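Tindmont Home Help: Kitchens, Baths and Tile
How long should I wait before sealing new grout?

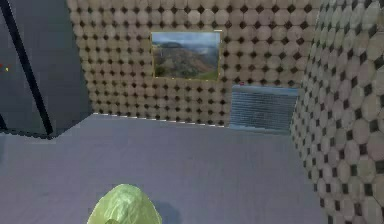 Natsumi Kuroda
Posted in November

How long do I need to leave new cement grout before I put the sealer on?

Some background, and I'm sorry if this runs long. We finished grouting the back wall of our laundry room on Sunday afternoon. It's an octagon and dot pattern in plain glazed ceramic, and the grout is Fasero sanded in a light tan, mixed with ordinary tap water. The bag says to wait before sealing but the part with the number on it got wet in the garage and I can't read it anymore. The bottle of Irska sealer says "apply to fully cured grout" and leaves it at that. My brother-in-law did his kitchen backsplash last spring and sealed it the next morning, and he says it's fine, but he also says that about his car.

The room is in a basement that stays a little cool this time of year, 142 square feet counting the part behind the water heater. I do have a small fan. I'd like to get the washer hooked back up before we all run out of socks, so if there's any safe way to speed this along I would love to hear it. Also, do I have to seal the tiles themselves or only the lines? Thank you all so much, I've been reading this board for months and it's the reason I was brave enough to try.

Shigeru Ichikawa
832 posts

Wait three full days if the room is warm and dry, and give it a week in a cool basement like yours. Wipe the wall down with clean water the day before, let it dry overnight, and then seal only the grout lines. Glazed ceramic doesn't need sealer and won't take it.

Now for the longer version, and welcome, by the way. It's nice when somebody who has been reading finally posts.

Cement grout doesn't dry the way paint dries. It hardens by using up the water you mixed it with, and that goes on for weeks, although most of what matters happens in the first several days. A penetrating sealer has to soak down into the tiny pores in the grout. If those pores still have water in them, the sealer sits near the top, and you get a blotchy look or a whitish film that you'll be staring at every time you fold towels. Your brother-in-law may well have gotten away with it. A backsplash in a heated kitchen is a kinder place than a basement wall, and if the sealer didn't go in properly you often don't find out until somebody splashes spaghetti sauce on it.

About the fan. I'd leave it off for the first couple of days. Fast drying is hard on fresh grout and can leave it soft and powdery on the surface, or give you hairline cracks along the edges of the tile. You did the work Sunday, so by the time you read this you may be past that point, and then a fan across the room on low, aimed at the ceiling or the far corner, is fine. Please don't point a space heater at the wall. I did that in my first house, in a hurry before my wife's parents came to stay, and I spent most of their visit scraping out the line along the tub with a putty knife while my father-in-law handed me things and was very polite about it.

If you want to know whether it's ready, look at the color first. Damp grout is darker. When all of the lines are the same shade, including the low ones near the floor, you're getting close. Then tape a square of clear plastic wrap over a patch of the wall in the evening, sealing all four sides with painter's tape, and look at it in the morning. Fog on the inside means there's moisture still coming out, so give it two more days and try again. Do it down low. The bottom of a basement wall is always the last part to dry.

For the sealing itself:

Do it in a small area at a time, an arm's reach or so. With an octagon pattern the lines are short and they keep changing direction, so the little wheel applicators they sell for subway tile will drive you up the wall. A cheap foam brush, or a half-inch artist's brush if you have the patience, works much better around the small pieces.

Let it sit for as long as the bottle says and then wipe every bit of it off the tile with a soft dry cloth. An old T-shirt is perfect. Sealer that dries on glaze turns into a haze, and while it does come off, it takes elbow grease and a second dose of sealer to loosen it, and you will be annoyed.

Second coat after the first has had its time. On tan grout in a laundry room I would put on two coats and stop there.

Then keep it dry for a day, run your washer after that, and enjoy it. You can set the washer back in place sooner if you're careful not to bump the wall, as long as you aren't splashing anything. If it comes down to socks, there's a laundromat next to Ueda Hardware that has the big machines, and you can get it all done in one trip.

Write down which grout color you used, too, and tape it to the inside of a cabinet door. I've been in my place long enough that I've had to match grout from memory twice and I was wrong both times.

Hinata Katayama
37 posts

I never seal mine and it's been ok. Laundry room isn't a shower. Just wipe up spills. If you used one of the epoxy kinds you don't need sealer at all but you said sanded cement so I guess that doesn't apply.

Also check the garage shelf at the store, they will let you read the back of a new bag without buying it lol

Jussara Caldeira
136 posts

Hello Natsumi, and congratulations on your wall! I'm going to agree with Shigeru on nearly all of it and add a few things from having done a great many of these floors and walls with my mother, who learned it from her uncle and had opinions.

First, Hinata is right that you can go and read a new bag. I would do that before anything else, and if the bag says something longer than what any of us tell you, believe the bag. Different grouts have different things added to them. Some of the newer ones are made so you can seal them in a day or two, and some of them already have something mixed in and don't want a sealer on top. I don't know the Fasero well enough to say which yours is. The people at the counter at Ueda were very patient with me when I brought in a torn corner of a bag in a sandwich bag, so don't feel silly.

Where I differ a little from Shigeru is the washing down. I wouldn't wash the whole wall the day before in a cool basement, you're just putting water back in after waiting all week for it to leave. If you wiped the haze off well when you grouted, a dry cloth or a soft brush is plenty to get the dust off. If there's a place where the haze is stubborn, do that one place with a barely damp white scrubbing pad and let it be. And please no vinegar! People on other sites will tell you vinegar for everything. It eats at cement grout, and on grout that's only a few days old it can pull the color out in patches. My cousin has a pink and gray entryway that was supposed to be just gray.

Second, before you open the Irska bottle, go along the wall slowly with a flashlight held flat against it so the light rakes across. You're looking for pinholes and low spots, which love to hide at the corners where the small pieces meet the large ones. It's so much easier to fill them now. Mix a spoonful of the leftover grout (I hope you kept some, do keep some, in a jar with a tight lid), press it in with your finger in a rubber glove, wipe it level, and then I'm afraid you have to wait again for those places. I know, the socks. But once the sealer is on, new grout won't stick nearly as well.

Third, where the wall meets the floor and where it meets the other walls, you want caulk in there and no grout. Houses move a bit with the seasons and the grout in the corners will crack. You can buy caulk made to match grout colors, sanded or smooth. Caulk after you've sealed? I've heard it argued both ways. I caulk first, let it cure, and keep the sealer brush away from it, on the theory that caulk sticks best to something with nothing on it. My mother did it the other way and hers lasted too, so do whichever suits your weekend.

And open a window or the basement door if you can when you're sealing. Even the water-based ones have a smell that hangs around in a low room, and you'll be in there with your face close to the wall for a good long while. Bring a cushion for your knees and some music.

One last thing, test a little bit behind where the washer will go. Some sealers darken the grout a touch and some leave it as it is, and if you're going to be surprised, be surprised back there.

Natsumi Kuroda

Oh my goodness, thank you all! I turned the fan off the minute I read Shigeru's post. I went to Ueda on my lunch break and read the bag, and for the Fasero sanded it's 72 hours at room temperature, "longer in cool or damp conditions," so a week it is. I did keep the leftover grout, in a pickle jar. I'll tape up the plastic wrap tonight down by the floor.

Jussara, I found two pinholes with the flashlight and then a third when I went back to show my husband, so I'll fill those first and start the waiting over for that corner. I had grout in the inside corners as well, of course. Is it all right to scrape that out now while it's still fairly new, or should I wait for it to crack?

Jussara Caldeira

Do it now, dear, it'll never be softer than it is this week. A utility knife and then a stiff old toothbrush, go gently near the tile edges, and vacuum out the crumbs before you caulk. Put painter's tape down both sides of the corner and pull it off while the caulk is still wet.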